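Kestness Weather & Climate Forum > Records and data > Killard rain gauge move

gorsebank
Has anyone else looked at the Killard annual totals since the gauge was moved? The old site gave a long-term average of 954 mm. Every year at the new one has come in lower, and I've now seen this quoted in the Hughes newsletter as proof the area is drying out. I don't think you can say that from one gauge that changed position.

tidemark22
How far did it move?

gorsebank
98 metres, from behind the wall to the open ground by the slipway. Much windier there, and wind makes a gauge under-read.

Pellow
You're assuming the whole drop is wind. Stalumel hasn't moved and it's down as well in four of the last 7 years. I'd say some of it is real.

gorsebank
Four out of seven is close to a coin toss. Stalumel is also 22 km inland and gets its rain from a different direction half the time.

Pellow
Then compare the two month by month before and after the move. If the ratio jumps in the month the gauge went in, it's the site. If it drifts, it isn't. I did this for temperature at Stalumel when they changed the screen and the step was obvious.

I can run it tonight, I have both sets up to April.

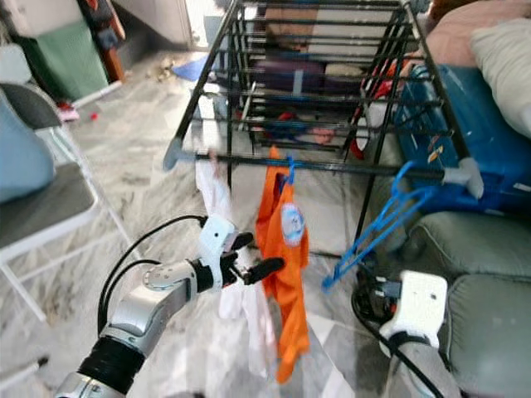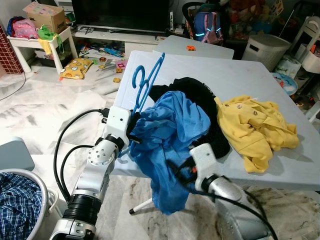
You'll need to leave out the winter months with snow in them, as the old observer melted it down and the new gauge is automatic. I'd also drop any month with more than a few missing days.

tidemark22
Was there any overlap? Normally you run both gauges side by side for a year.

gorsebank
None that I can find. The old one was taken out the same week.

Pellow
Ran it. There's a step at the move, so gorsebank is right on that. There's also a small fall before it, which the wind can't explain. I still think the newsletter overdid it.

gorsebank
Fair enough. Can you post the monthly ratios? I'd like to see if the fall is still there with the first year left out.

Pellow
Will do after tea.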